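3.2 Soft plush items with attached trim

The flat items discussed in Section 3.1 (tea towels, pillowcases, table napkins) have edges that a person can find by sight. Plush pieces are harder. The pile hides the seams, the cloth is thick enough to hold a fold on its own, and many of the pieces in the Moltgate set carry small parts in another material, such as felt shapes, ribbed bands and short ties. We treat them as a separate class because the folding order used for flat cloth gave poor results on them in the September trials.

Each plush item was dropped in a heap on a light wooden tabletop and left as it fell. The folder was told only to lay it flat and then fold it to a size that would fit the Bakke storage box. No order of steps was given. We noted which part of the item the folder looked for first, where the first hold was taken, and whether the item had to be shaken out or turned over before folding could begin.
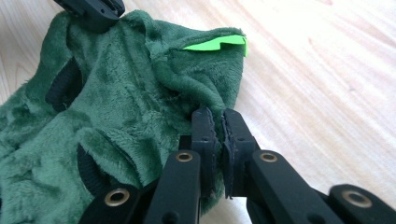 Pile direction matters more than we had expected. On a short, velvety pile the same green can look close to mint on one ridge and nearly black in the fold beside it, so that shade alone is a poor guide to where one layer ends and the next begins. Folders who relied on colour often took hold of two layers at once. Those who looked for a change of material did better. A black ribbed band stands out against green plush even when half of it is buried, and its curve gives a fair idea of which way the opening faces. Felt trim is useful for a different reason: it is stiff and flat, it keeps its shape in a heap, and a bright piece can be found quickly even if only the tip is showing.

Trim can also mislead. A felt spike sewn along a back seam looks much the same as one sewn at a hem, and a folder who takes it for a corner will pull the item out sideways. Iwasaki, who coded the notes for this class, kept a separate mark for these cases — the item ends up flat but twisted, with one opening underneath — and we follow her coding in the tables. Twisted items were counted as laid flat only if the folder put them right without lifting the whole piece from the table.

We also looked at how much of the table the heap took up. A loose heap near the middle leaves room on every side and lets the cloth be opened in any direction. A heap close to an edge tends to be drawn back towards the middle first, and this adds a step that has nothing to do with the item itself. For this reason heaps that fell near an edge were dropped again. Figure 4 gives the starting layout for a dark green piece, with a small yellow-green corner showing at the front of the heap.

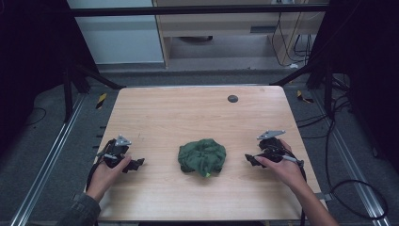

Figure 4. Starting layout for the plush class: green item in a loose heap near the middle of the tabletop.

The yellow-green corner is the kind of cue that most folders went to first. It lies on the near side and needs no searching. Whether it is a good place to begin depends on how it is fixed. Small felt pieces are often held by a single line of stitching, and we asked folders not to lift the full weight of an item by them. Several ignored this, and one Nikach piece lost a spike as a result. It was mended with matching thread and kept in the set.

Folding itself caused less trouble than laying out. Once the openings had been found and brought to the same side, most folders brought the item in half along its length and then in half again. Thick plush springs back, so the last fold was usually pressed down with a flat hand — a step that was hardly ever seen with tea towels. Items with ribbed bands at the openings were a little easier to line up, as the bands could be laid one over the other before the first fold was made.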